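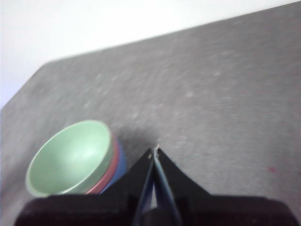 According to Joni Kauppinen, a student team should write down what it expects of its robot before it writes a single line of code. "If you skip that page," he told the first class at Skeldale, "you will spend August arguing over what the word 'stacked' means."

Chapter 6
Planning a Class Project in Handling Objects

The course project asks each team to program an arm to pick up and stack everyday tableware. Chapters 2 through 5 covered joints, sensors, and safe working speeds. This chapter applies that material to a complete task. Nested bowls are used throughout as the worked case. Their rims lie close together, and a small error in the angle of approach may cause the fingers to close on two rims at once.

By the end of the chapter, students should be able to:

State a task in terms that another team can test.
Choose a grasp point on a curved rim.
Keep a log of 50 trials in the format given in Section 6.4.
Report failed trials in full.

Teams preparing for the Plosteo competition should read Section 6.5 first, as its scoring rules differ from those used in class.

6.1 Stating the Task

A task statement names the objects, their starting positions, and the condition under which a trial ends.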